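Home | Projects | Reports | Contact

Rawat Store Display Project — Report, Part 2: Hanging and Tagging

The display used one black clothes rail in front of a black backdrop with colorful cutout letters. The rail was rated for 30 kg. Knit tops went on white plastic hangers, with the paper tag left on its string.
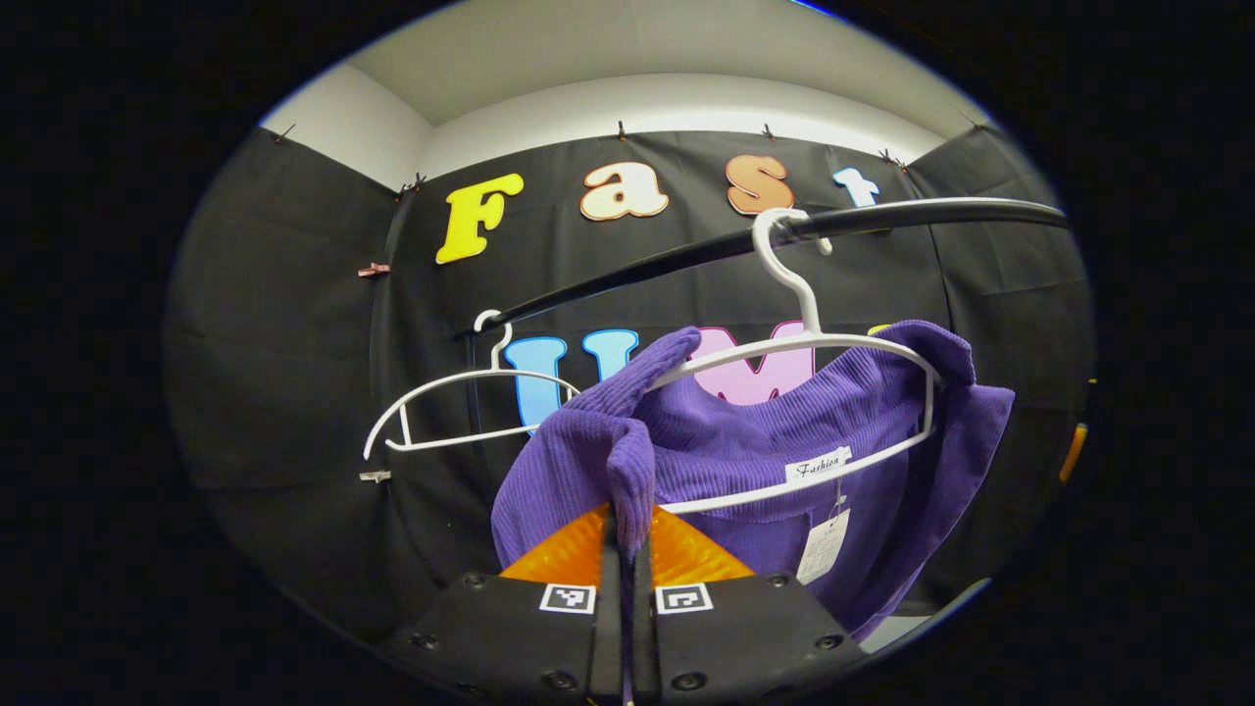 Skumby asked whether ribbed knits should be folded instead, as the shoulders stretch after a week on a hanger. We tested this with 8 tops from Burusex. Folded stock kept its shape — but shoppers left it untidy, and refolding took 600 seconds per shift. Hanging was kept for the final layout.

Comments (2)

Ristar: Which hanger width did you use for the knits?

tmk: Padded hangers fix the shoulder problem.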